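Search this forum
Home Villas Ferries Transfers Members Log in

Deposit terms on Skukura rentals – what is normal?

hillside_k
Comparing two villas on Skukura for a week in April. Both sleep eight and both have a private pool. The first is listed through Nesus at 2,028 euros for the week, with 50 percent due at booking and the balance on arrival. The second is direct from the owner, slightly cheaper, full payment up front. Security deposit on the Nesus one is 202 euros by card hold. Is the full prepayment standard for direct bookings?

portside44
No. Full prepayment is common inside the last month before arrival, but for a spring booking made this early you should be offered a split. Ask for the cancellation schedule in writing before sending anything.

tmr_lodging
Disagree. Small owners on that side of the island often want everything up front for low season. They open the house for one group and have to heat the pool for it. I have paid that way three times without trouble. Check whether pool heating is in the price, though – it is metered separately at many houses above Barajas.
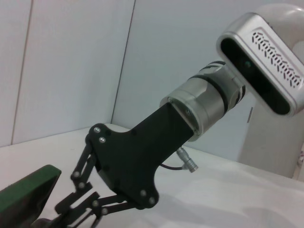
The other item to check is the access road. The upper houses are reached by a concrete track with two tight bends, and a nine-seat van will not make the second one. Two small cars work better for a group of eight.

portside44
Three times without trouble is a small sample. With a bank transfer you have no chargeback. With Nesus the card hold is released after checkout, and the terms state when.

drywall_ed
We had more than 3,000 euros tied up with a direct owner in Stirklow after a ferry strike. Got it back, but it took until the next season. The agency guests next door were refunded in nine days.

tmr_lodging
Stirklow is a different market. Larger houses, absentee owners.

hillside_k
Thanks. Owner replied: pool heating is extra, and the split is possible at 50 percent if I confirm this week. No written cancellation terms yet. Leaning toward the Nesus one.

portside44
Check the final cleaning fee on it too. It is under "local charges" and is not in the weekly figure.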